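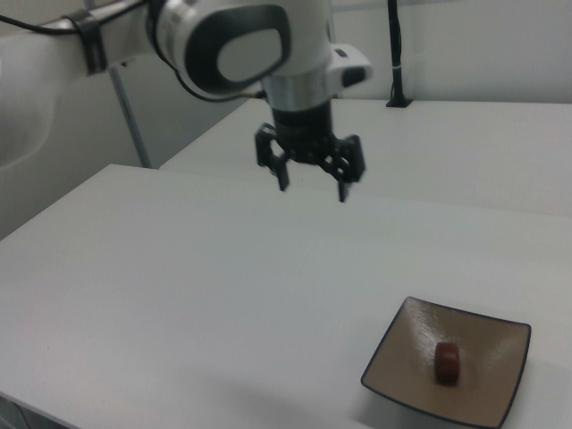
白い天板の机は汚れが目立って後悔しないか。
汚れは目立つが、拭く回数が増えるだけで、後悔はしていない。

使い始めて2年たったので、白い机について書いておく。買う前にいろいろ検索したときは、購入直後の感想ばかり出てきて、しばらく使った人の話があまり見つからなかった。同じことを調べている人の足しになればと思う。

前に使っていたのは焦げ茶の机で、引っ越しのときに手放した。古いほうは奥行きが足りず、モニターを置くとキーボードの手前に手首を載せる場所がなかった。次は奥行きのあるものにすると決めていて、色は二の次だった。白になったのは、店で候補にしていたサイズの在庫が白しかなかったからである。焦げ茶の入荷は5月になると言われ、待つのが面倒で白にした。

買ったのはHeitmannという店の、脚と天板を別々に選ぶ机だ。天板はつやなしの白で、表面はなめらか。つやありの見本も置いてあったが、店の照明がそのまま映っていたのでやめた。部屋の天井灯が机のほぼ真上にあるため、これは正解だったと思う。昼間に窓から光が入っても、まぶしくて困ったことはない。

組み立ては一人でやった。説明書には二人以上でと書いてある。天板を裏返して床に置き、脚をねじで留めるところまでは一人でできるが、起こすときが重い。私は片側の脚に毛布をかませて少しずつ起こした。腰を痛めたくない人は誰かを呼んだほうがいい。

汚れの話をする。

いちばん目立つのは、予想していたコーヒーではなく、髪の毛とほこりだった。焦げ茶のときは白っぽいほこりが目立ち、白にしたら黒い髪の毛が目立つようになった。どちらがましかは好みだろう。私は髪の毛のほうが気になる。夜に机に向かうとまず一本二本つまんで捨てる、というのが習慣になった。

次が手首の当たる場所の黒ずみ。キーボードの手前、ちょうど手首から肘までが載るあたりが、夏場は二週間もするとうっすら灰色になる。長袖の季節はならない。ただし濃い色のデニムのシャツを着て一日作業した日に、袖の青が少し移ったことがある。水拭きでは落ちず、薄めた中性洗剤で拭いたら落ちた。新しい紺色の服を着るときは気をつけている。

コーヒーは、すぐ拭けば跡は残らない。問題は気づかなかったときで、カップの底の輪がひと晩おくと薄茶色に残る。これも洗剤で落ちるが、何度かこする必要がある。紅茶のほうが落ちにくい印象がある。カレーは一度だけこぼした。その場で拭いて洗剤も使ったが、黄色が少し残り、二週間ほどで薄くなって今はわからない。日光で抜けたのだと思うが、確かめてはいない。

油性ペンは消毒用のアルコールで消えた。このときは目立たない端で先に試した。天板の材質によっては表面が白く曇ることもあるらしいので、いきなり真ん中で使わないほうがいい。ボールペンのインクは、細い線が一本、右奥に残っている。言われないと気づかない程度なので放ってある。

傷については、白いから目立つということはなかった。浅いこすり傷は光の加減でしか見えない。ただ、陶器の小皿の底を引きずったときに灰色の線がついた。最初は傷だと思って落ち込んだが、削れたのは皿のほうで、それが天板にこすりついていただけだった。消しゴムで消えた。落ちない黒い線がついたら、まず消しゴムを試すといい。文房具の普通のプラスチック消しゴムで足りる。

メラミンスポンジは使っていない。つやなしの天板に使うと、そこだけつやが出ると聞いたからだ。

掃除道具は三つに落ち着いた。乾いたマイクロファイバーの布、水で薄めた中性洗剤のスプレー、それからPlurnowの卓上ほうき。布は毎日、スプレーは週に一度くらい、ほうきは消しゴムのかすが出たときに使う。最初は白い机専用とうたったクリーナーを2,373円で買ったが、食器用の中性洗剤を薄めたものと落ち方に違いを感じなかったので、使いきってからは買い足していない。香りは悪くなかった。

デスクマットも試した。机の手前半分を覆う灰色のフェルトのもので、Gremellの3,819円のもの。手首の黒ずみはこれで解決する。するのだが、フェルトに髪の毛がからんで、天板からつまむよりも取りにくい。コーヒーをこぼすと染みこむ。冬は手首が冷えないのでありがたく、夏は暑い。結局、11月から3月まで敷いて、暖かくなったら丸めてしまうという使い方になった。丸めておくと次の冬に端が反っているので、出したらひと晩、本を載せておく。

透明なマットのほうも検討した。友人の家で敷いているのを見たところ、マットと天板の間に細かいごみが入りこんで、白い机だとそれが全部見えていた。気にならない人ならいいと思う。私は気になるのでやめた。

もう一つ、買う前に考えていなかったのが配線だ。黒いケーブルは白い机の上でとても目立つ。焦げ茶の机では意識したこともなかった。モニターの電源と映像のケーブルは、天板の裏に貼った受け皿に通して隠した。充電用のケーブルだけは上に出しておきたいので、白いものに買い替えた。ところが白いケーブルのほうは半年もすると黄ばんで、机の白と並ぶとかえって古びて見える。今は薄い灰色のケーブルにしていて、これがいちばん落ち着いている。黒いケーブルをあきらめて黒いまま出しておくのも一つの手で、机の奥に沿わせて留めておくだけでもだいぶ違う。

留め具は100円の店で三つ買って、しめて300円。粘着式で、一つは夏に落ちた。貼る前に天板の裏をアルコールで拭いておけばよかったのだと思う。貼り直してからは落ちていない。

天板そのものの黄ばみは、今のところ出ていない。窓から離れた壁際に置いているせいかもしれない。モニター台を動かしてみたとき、下と周りで色の差があるか見てみたが、私の目ではわからなかった。南向きの窓のそばに置いている人の話が知りたいところだ。

良かったことも書いておく。部屋が明るくなった。机は部屋の中で広い面積を占めるので、天板が白いだけで手元の照明を一段暗くできた。紙の書類の字も読みやすい。探し物もしやすく、黒いUSBメモリや小さいねじを置いてもすぐ見つかる。逆に白い付箋と白いイヤホンはよく見失う。イヤホンは机の左の引き出しに入れることに決めた。

裁縫をするときには、型紙の白と布の白と机の白が重なって、どこを切っているのかわからなくなる。緑のカッティングマットを敷いて対応している。薄い色の布をよく扱う人は、机の色を先に考えたほうがいい。

次に買うとしたら何色にするか。たぶんまた白か、薄い灰色にする。Pumvilleの店頭で見た薄い灰色の天板は、髪の毛もほこりもそこそこ隠れそうだった。ただ、あれは奥行きが今の机より浅い。奥行きを優先するという条件は変わらないので、同じ寸法で灰色が出るまでは今の机を使う。

天板の厚みとモニターアームの取り付けについても聞かれたことがあるが、長くなるので別の記事にする。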